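Drivia perception set, release 2

Maintainer: Ifeoma Onyeka
Last edited: February 17, 2020

What it is

Rendered frames and joint logs from a simulated two-arm robot working at kitchen counters. We made it at Jostgate to train and test the occlusion head in the Jin planner. The release has 400 episodes, of which 8 are held out. Yes, eight. If you see a paper bragging about a test score on this split, treat it the way you would treat a coin flip with a decimal point.

Why another one

I'm not sure there should be. The first release was used mostly to show that a model trained on clean renders does well on clean renders, and I was as guilty of that as anyone. Release 2 keeps the awkward frames that release 1 filtered out. The old filter dropped any frame where one surface covered most of the image, on the theory that there was nothing to learn there. The planner then got frames like that at run time and made things up.

Contents

episodes/ holds one folder per run, with color frames and joint states
masks/ holds per-pixel labels straight from the renderer
splits/ has train.txt and heldout.txt
tools/ has the loader and a replay script

The replay script works on my machine and on the build server. I make no claims past that.

Labels

The masks are exact in the sense that the renderer knows what it drew. Whether the classes mean anything is another matter. "Panel" covers doors, lids and anything flat that moves, and we argued about it in October and never settled it. Gripper labels are per arm. Contact is not labeled at all — please stop deriving it from mask overlap, which tells you two things are next to each other in the image and nothing else.

Hard frames

There are 679 frames tagged "blocked" in the index. The tag was set by a script and checked by me, so expect mistakes from both. In these frames a near surface hides most of the workspace and the grippers may show only their top portions. Depth from a single frame is close to hopeless here, whatever your validation curve says.
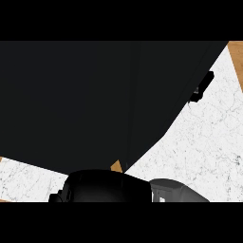 Our baseline segmenter does badly on the blocked frames and I have left the numbers out until someone else reruns them. It tends to merge dark panels with dark grippers, and adding more training steps made it more confident without making it better. Feeding in joint states helped in the runs I looked at. That could easily be leakage, given how similar the arm poses are from one episode to the next.

Known problems

Letterbox bands are part of the saved image. Crop them yourself or mask them in the loss. Dromlow's loader crops by a fixed amount, so check your version before comparing results.
Lighting barely varies.
Counter textures repeat across splits, so a model can learn the stone and ignore the task.

Use

Fine for debugging a pipeline or finding out where your planner guesses. I would not use it to argue that anything is ready for a real kitchen. Bug reports should include the episode folder and the frame index. Reports that only say "masks look off" will be closed.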